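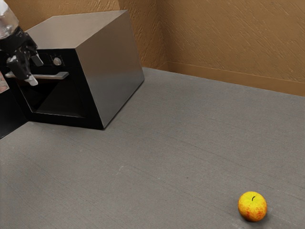
Our retry method finally works in simulation, and I'm so happy with it! Zhuoran Zhong's idea was to let the policy score its own grasp before closing. With the finger tip just below the oven handle, near the left end, a small miss matters a lot - so it gets up to five tries. We ran 1,234 episodes in February.

Yuzhen Jin then asked what the scorer does on a view of plain gray surface, with faint diagonal streaks and no handle at all.

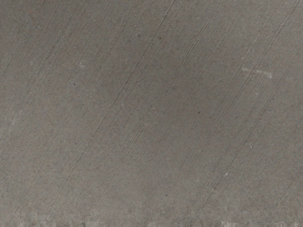 What's next

Low scores on blank views, then real hardware!

Contact | © Foratia | Back to top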